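Notes from Windby: Locks, Sheds and the Spring Swap
April 6, 2021

Well, hello again, and what a long winter that was! I hope this finds you all with mud on your boots and something green poking up somewhere. Our allotments at Windby came through better than I feared in December, when the lower path was under water and I was half convinced we would be growing rice this year.

Now that so many of us are back on our plots, I want to say a word about sheds. We have 40 of them on the site, and on my last walk round I found 3 standing wide open. Please do lock up when you go home. A small padlock is plenty, and Dvořáček on the high street has a basket of them by the register (the same store that orders our seed potatoes, so you can get both in one trip). If yours has gone stiff over the winter, try a little graphite before you give up on it.

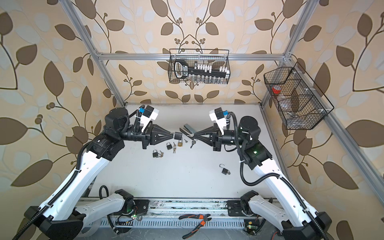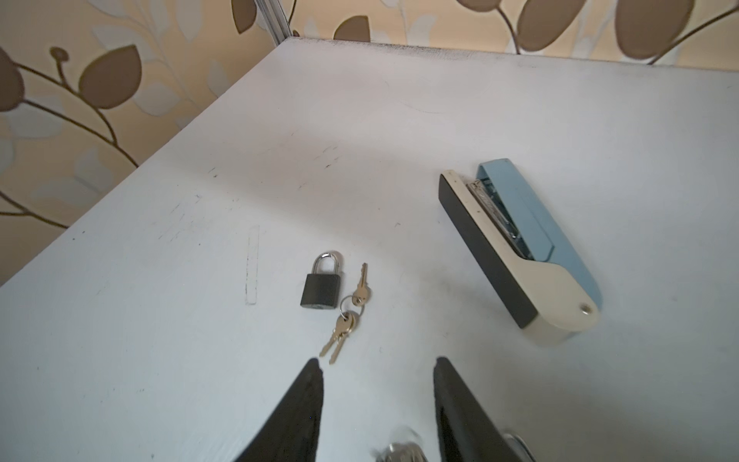

The spring swap will be at Toltville again, in the long room behind the library, and I am so looking forward to seeing faces. Bring seedlings, spare pots, old catalogs, whatever you have too much of. I have 30 tomato plants on my windowsills and can hardly see out - mostly the yellow plum kind that did so well for us two summers ago, plus a few I forgot to label, which you are welcome to take your chances on.

The Ruvbridge growers are coming too, with their rhubarb crowns, and they have asked if anyone can spare raspberry canes in return. Mine have wandered clear under the fence, so I'll be digging up a good armful. Wrap roots in damp newspaper, please, and write the variety on the outside in pencil. Marker runs.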